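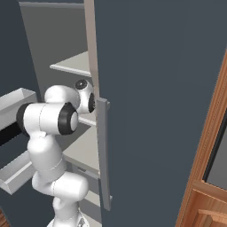
Open door, slate-gray panel and upright handle.

I've wanted to write up the Mellitz dough crock since March, and after 16 loaves I finally feel I can. I love it! It's a heavy lidded pot for slow cold proofing, and it has changed how I bake on weeknights (I mix after supper, go to bed, and shape at 5 in the morning before the bus).

The lid is the clever part. It sits on a soft ring that lets gas out with a tiny sigh, so the dough never dries and the lid never pops. My old bowl and plate did neither job well. Cleaning is easy too, apart from the groove under the ring, where rye paste sets like cement. Use a toothbrush.
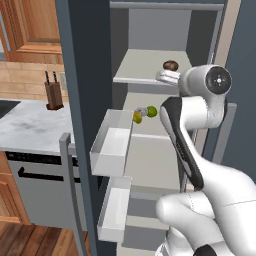 Vaddale Home Bakers' Club: Gear Reviews

Bogdan Krawczyk borrowed mine for his buckwheat rolls and came back with one complaint, the weight. Empty, it's 1,762 grams on my scale, and with a full batch in it you really want two hands. Alina Ardeleanu prefers the Lolto tub, which is lighter and stacks, but I found the Lolto gave me a sour edge by the second night and the Mellitz stayed sweet and nutty.

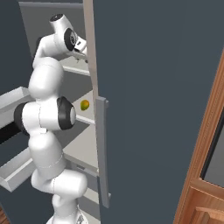
I should add that the small size is plenty for one loaf. I use 415 grams of flour, a spoon of honey and a pinch of yeast, and it rises just shy of the rim. Go for the large if you bake on Wednesday for the whole week, as Mawuli does.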